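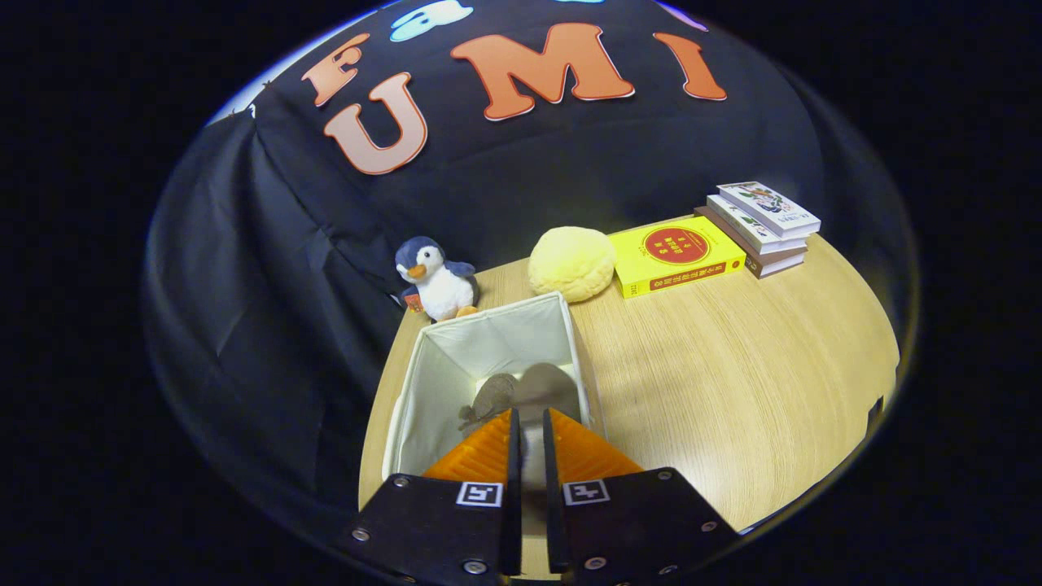 Hand grippers on the returns tables: what changed for you?

coralie_mcphee
Posted 12/01/2026
I sort returns at Sinbridge. Since June a few of us do part of the shift with the hand-held grippers, the ones with orange fingers. You pick the item out of the fabric bin with the gripper and the recording goes to Vomix to train the arms. Plush toys, books, small flat stuff. Same pay. Is anyone else doing this, and did your hours change after?

packline70
We did it at Harries for 4 months. Then two arms went in on the soft goods line. No layoffs, but they stopped replacing people who left. I went from sorting to clearing jams. It's less lifting and more standing around waiting for a light to turn red.

dell_r
I would not do it without something in writing. You are teaching the thing your job.

coralie_mcphee
We got one page. It says no cuts tied to the project through next June. Nothing after that.

tomwick
Disagree with dell_r. The arms at Citico still can't handle thin round things lying flat in the bottom of a bin. The fingers slide off. Plush is easy, anything squishes. Somebody has to do the rest, and that somebody is us.

dell_r
They couldn't do plush either when they started.

packline70
Both true where I was. The share they could handle went from 19 percent to roughly half. The books with slick covers came back to us every time.

coralie_mcphee
My bigger complaint right now is my wrist. By hand I don't think about it. With the gripper I'm squeezing all shift. Did you rotate?

packline70
Every 2 hours, after people complained. Ask for it, and ask in an email.

tomwick
Same here. Also switch hands if your supervisor allows it. Ours did.

coralie_mcphee
Thanks. I'll send the email tonight and post what they say.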